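Hello again from the Pemby reading room! I spent most of July with my feet up and a stack of paperbacks, so this month's item is on something I've been itching to write about, reading aloud to kids who can already read perfectly well by themselves.

My friend Maeve Heffernan teaches fifth grade, and she reads to her class for 12 minutes right after lunch. Lights low, heads down on desks if they want. She started with a mystery that ran past 200 pages, and I told her she'd lose them by chapter three (I was so wrong). They groaned every time she closed the book! Two of the boys checked out the sequel before she'd even finished the first one.

I've been trying it at home with my own two, who are nine and eleven and full of opinions. We go for 20 minutes after dinner, sometimes less if the chapter is short or somebody has spelling words. I do the voices — badly — and I've stopped quizzing them afterward. When I used to ask what a word meant, the whole thing turned into homework. Now I just read the sentence again a little slower, and if they want to know, they ask. My daughter asked about "reluctant" last week and has used it at every meal since.

Audiobooks are great too, by the way. We had one going in the car all the way to my sister's and sat in the driveway until the chapter was done.

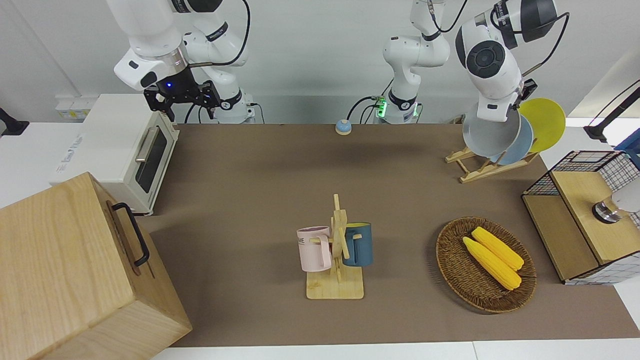

What if my child would rather read the book alone?

Let them, and pick a different book for the two of you to share. A lot of kids like having one of each on the go.

Kathleen Kavanagh is putting together a list of good read-alouds for ages eight to twelve, so send her your favorites. She'd especially love funny ones, and short story collections for busy weeks.

You are receiving this newsletter because you signed up on our website. Unsubscribe | Update your preferences

Recent items
Poems to Learn by Heart Before Fall
Helping a Slow Reader Enjoy Long Books
Spelling Games for the Back Seat
Our Summer Book Swap: What Went Home With Whom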